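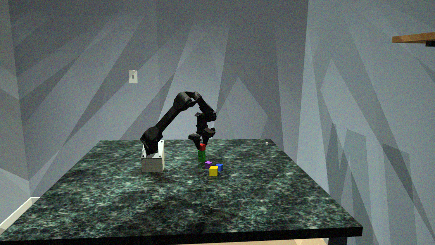
Figure 5. Dark green speckled tabletop with equipment in place.

5. Care of Stone Tabletops

5.1 Routine cleaning

1. Remove all portable items from the area to be cleaned.
2. Sweep up loose grit with a soft brush. Do not use a scouring pad.
3. Add 5 ml of Prundimix neutral cleaner to one liter of lukewarm water.
4. Wipe the surface with a damp cotton cloth, working from the back edge to the front.
5. Rinse with clean water and dry at once with a second cloth.

CAUTION: Vinegar, lemon juice and bathroom descalers will etch marble. Etched areas cannot be restored by cleaning.

5.2 Sealing

Tabletops supplied by Olix are sealed before delivery. The seal is to be renewed every 18 months, or sooner if drops of water darken the stone.

1. Clean the surface as described in 5.1 and leave it to dry overnight.
2. Apply Wragg stone sealer (part 1382) in a thin, even coat.
3. Wipe off any excess after five minutes.
4. Keep the surface free of liquids for 120 minutes.

NOTE: Dark stone may show streaks if too much sealer is applied. Buff with a dry cloth.

Requests for repair should be addressed to Phyllis Kettle, Surface Care Department, Stamham.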